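Home | About | Products | News | Press | Contact

Leiva Opens Two-Level Workroom for Home Storage Line

Leiva, the maker of shelving and room dividers, has opened a new workroom where staff will set up, load and compare pieces from its Kilano storage line. The room has a main floor and a mezzanine, and was planned by the design office Zastton.
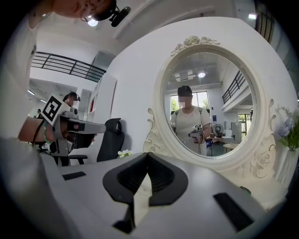 SANTIAGO, 06/12/2017 - A white shelving and partition unit stands out on the open floor of the new workroom, with dark metal railings along the level above and lights set overhead. Leiva said the plain finish was chosen so that teams can judge a unit by how it holds things and how easy it is to reach into.

"Our old room was fine for building a shelf, but too tight for walking past it with your arms full," said Constanza Echeverría, head of product at Leiva. "People at home do that every day, so we wanted to do it here."

The workroom covers 700 square meters and can take up to 40 people at a time. Work on the building began in September. The current Kilano catalog lists 243 parts, including shelves, side panels and dividers.

Damián Garrido, who led the project for Zastton, said the partitions can be moved as the work changes - a kitchen layout one week, a hallway the next.

Leiva will also use the room to train store staff in fitting and restocking the units.

Press contact: Benjamín Godoy, Leiva press office

Back to News | Next | Print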